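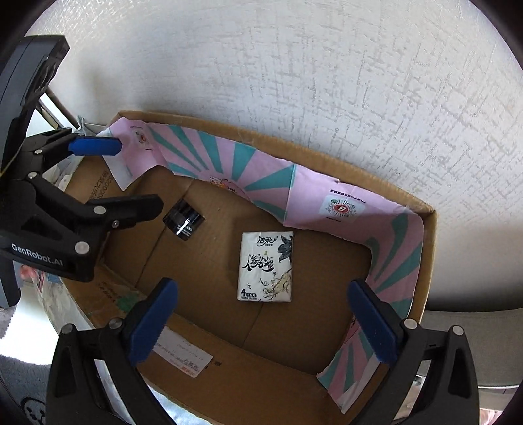 Gripper at the packing box, with a small black jar and a tissue pack inside.

Responding to a Dropped or Tipped Item in the Packing Box

This procedure applies to all operators of the GenRobot.AI hand-held gripper at the Gondamska packing bench. It was revised after fault 136, in which a jar slipped from the pads during placement.

1. Stop moving the tool and open the fingers fully. Do not squeeze again to recover the item.

2. Check whether a second gripper is over the box. If so, its operator must withdraw first.

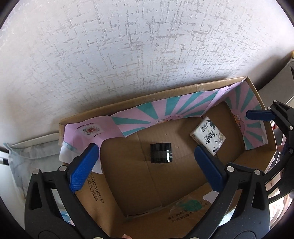
3. Note how the item is lying before touching it. A short cylinder on its side may roll when a pad meets it off centre.

4. Withdraw the tool and inspect the blue pads for dust, paper fibres or tape residue. Replace any pad with worn texture.

5. Approach again at no more than 50 per cent closing speed. After 2 failed attempts, remove the item by hand and record the fault on Form 181.

Completed forms are to be sent to Consuelo Sepúlveda. Questions about pad replacement should be directed to Benjamín Barrientos.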